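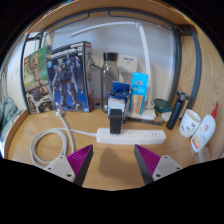
The power strip, on the desk where I write.

I bought the desk secondhand and the power strip new, and of the two the power strip came with more paperwork. It wanted me to register it. I did not register it. I have been thinking ever since about the extended warranty, a product I have been offered at every register and every checkout page for most of my adult life, and which I have bought exactly twice.

The first time was a toaster oven from Griketti. The plan was sold to me as "complete peace of mind," and I was young enough to think that meant something. When the door hinge went, I called and learned that hinges are a wear item. So are knobs, trays, racks, light bulbs and, in one sentence I had to read twice, "surfaces." I asked the man on the phone what was left. He said the heating element, if it failed under normal use. I asked what normal use was and he put me on hold.

The second time was a washing machine, and there the stakes were a bit higher. The plan came from a company called Prundov, whose name appeared nowhere in the store and only in the fine print. It cost $210. For that I got 5 years of coverage, except that the first stretch ran alongside the manufacturer's own warranty, so I was paying to be covered twice for the same thing. The salesman called this "overlap," as if it were a feature.

We use sunny in-between weather to sell sunscreen and dark rooms to sell lamps, and I suppose the best moment to sell a warranty is the minute after a person has parted with a lot of money. You're a little scared of what you just did. Another few dollars a month sounds small next to the big number. Ask the same person a week later, at home, with the thing running fine, and I bet hardly anyone would sign.

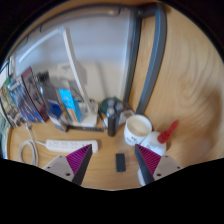

The usual defense is that it's insurance, and insurance is sensible. I buy insurance on my car and my home because I couldn't pay for either one out of pocket if the worst happened. I could pay for a toaster oven. I wouldn't enjoy it, but I could. The company selling the plan has done the math on how often these things break, added its own cut and the store's cut, and come up with a price. That price has to be more than the average customer gets back or they would quit selling it.

I know people who swear by them. A neighbor got a whole new fridge out of a Skumgate plan and brings it up every time I complain. Fine — I believe him. Somebody wins at slots, too. What I'd like to know is how many phone calls it took, and he gets vague when I ask.

My own system is dull. Whenever I turn down a plan, I move what it would have cost into a savings account and leave it there. I started one November and have dipped into it for a kettle and a vacuum belt. It's still ahead. I'll admit that one dead furnace would change my tone, and if that happens I'll write it up here, grudgingly.

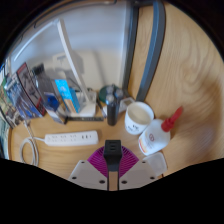

Same desk, same power strip, still not registered.

A reader wrote in after my last post on this to say Kalniņš plans are different because they cover accidental damage. I looked. They do, after a deductible, with a limit on claims, and you have to mail the thing in with its original box. Who has the box? I went through the whole document on Friday and still couldn't tell you whether a spilled coffee counts. If you have made a claim with them and been paid, send me the details, including how long it took.

This site uses cookies to remember your preferences and measure traffic. By continuing to browse, you agree to our use of cookies. Accept | Manage settings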